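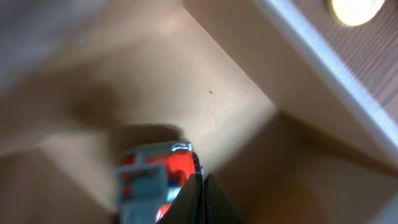 The gripper at work over the beige corner, with the red and light-blue piece alongside its fingers.

The Collection Room at Plerkero

The Plerkero office of Gilchrist undertook to supply the Imura system with 1,000 examples of a hand closing on an object. The terms were set out on a single sheet, which was fixed to the door. Each operator was to complete 60 examples in a shift. Each example was to have a beginning and an end. Hesitation was permitted, provided that it was entered in the log.

The operator on the late shift had entered a great deal of hesitation. She held the levers as she had been taught, with the elbows in, and brought the fingers down to the red piece by a slightly different path each time. The instructions were firm on this point. A system shown one path would learn one path.

By December the room had delivered nearly 300 examples, and a notice arrived from the Irnport office. It stated that the system had begun to make attempts of its own and that the results were satisfactory. It stated further that the system paused before closing its fingers, in every attempt, for a period that served no purpose. The room was asked to account for this.

The operator read the notice twice and went back through her log. The pause was there on every page, in her own handwriting. She had always waited a moment above the object. Her mother had done the same before lifting a cup from a high shelf.

She wrote in reply that the pause was hers — that it could be removed from the examples if the office so wished, and that she would try to work without it in future.

The answer came at 5 the next afternoon. The office had considered the matter, and the pause was to be kept. She signed for the letter, put it in the drawer with the logs, and took hold of the levers again.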